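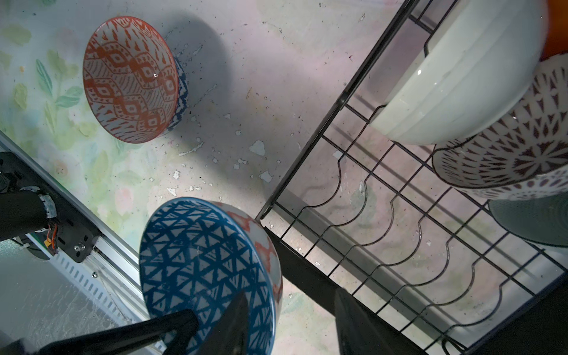 *Small bowl, orange-red pattern inside, blue and white on the outside.*

**Thread: Mixing patterns on one table, yes or no?**

**seltdale_sue** wrote:

OK I have fallen hard for mismatched dishes and I need people to talk to! My husband glazed over two bowls ago. I started out with plain white everything, and then in January I found a stack of patterned soup bowls at the Seltdale flea market for 3 dollars apiece (THREE DOLLARS) and now the plain white looks so sad I can't go back.

My question is how far you all go. Do you stick to one color family? Do you let florals sit next to geometrics? I've got eight people coming for my mom's birthday lunch and I want the table to look like a garden party.

**oldkilnroad** wrote:

Go all the way! I run blue as my "thread." Every piece has to have some blue in it, even if it's only a line around the foot, and after that anything is allowed. Zigzags, roses, birds, whatever. It pulls together so well once the food is on.

**Tessellate60** wrote:

I'm going to disagree a little. Blue thread is fine on the dishes, but once you add a busy tablecloth I can't find my fork. I did a floral cloth with patterned plates for a dinner and my sister said it was like eating inside a quilt. One loud layer, one quiet layer, that's my rule.

**oldkilnroad** wrote:

@Tessellate60 eating inside a quilt sounds wonderful to me, sign me up

**Lakshmi Gounder** wrote:

Both of you are right, it depends on scale! A big loose floral and a small tight geometric get along great. Two patterns the same size fight each other. I lay everything out the night before and squint at it from the doorway. If one spot jumps out, I swap that piece with something from the other end.

Also, Sue, please check the backs of your flea market bowls. I bought a lovely set with worn glaze inside and I only use those for keys and clementines now.
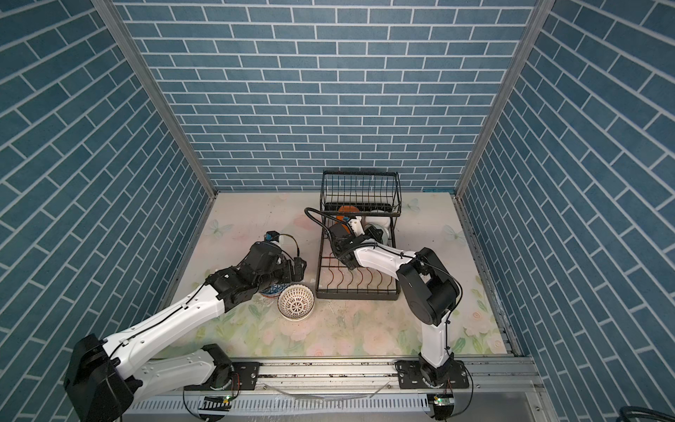
Can I put hand-painted bowls in the dishwasher?

Wash them by hand unless the maker says they're dishwasher safe, especially if the paint sits on top of the glaze.

**seltdale_sue** wrote:

Thank you for that one, I was about to load the whole lot! And Lakshmi, the squint test!! I tried it tonight and moved two plates and it's so much better. I'm leaning toward the floral cloth. Sorry, Tessellate.

**Tessellate60** wrote:

I'll allow it if the napkins are plain.

**clementine_jar** wrote:

Plain napkins are a waste of a napkin. I have 40 cloth ones and no two match, and people fight over the one with the lemons. Sue, cut yours from thrifted pillowcases, they wash up beautifully and you get four from a standard case if you keep the hems narrow.

**Tessellate60** wrote:

I'm outnumbered and I'm still right.

**seltdale_sue** wrote:

Pillowcases!!! Going back to the flea market Saturday-early style, before the good stuff goes. Does anyone iron theirs or do you just smooth them flat while they're damp?

**clementine_jar** wrote:

Smooth them damp and fold in thirds. I haven't owned an iron in years.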